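Buying hand-held grippers for the workshop: some tips before you spend

When Vasylyna Panasiuk and I first sat down in October to plan our budget for recording everyday jobs, we put nearly all of it into the grippers themselves and next to nothing into the room. Please don't do as we did! The bits and bobs around the table add up faster than you'd think.

1. Buy in pairs

A drawer wants one hand to steady and one to pull, so price two grippers from the very start. Grukero quoted us less for the second when it was on the same order. 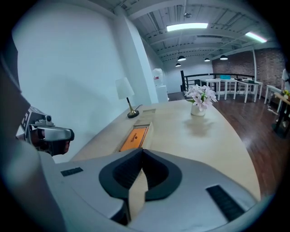
Ask about spare finger pads too, while you have them on the phone. We keep four sets in the cupboard, and the Grodulon ones went up in price between our first order and our second, so I'd get them early if your budget allows.

2. Set money aside for the room

A tripod, a decent table, good light, and plenty of cable. I put 10 per cent of our total here and wished I'd made it 17. A lamp and a little vase of flowers cost next to nothing – and they do make a table feel like somebody's home, if it's home jobs you're recording.

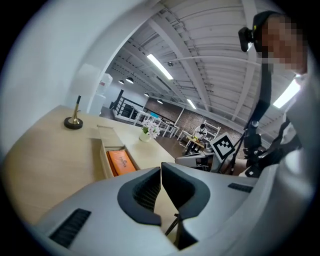 3. Try the harness before you pay for it

Wear it for a full 30 minutes, standing, with both arms out over the table. Stetalska will lend you one if you ask nicely, and Annamalai has a shorter strap that suits smaller shoulders much better (mine included). Check that the cables reach with your arms stretched right out, and add a spare cable to the order. 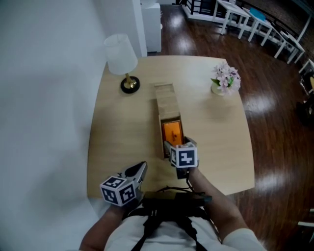
Drawer work at the square table, a gripper in each hand.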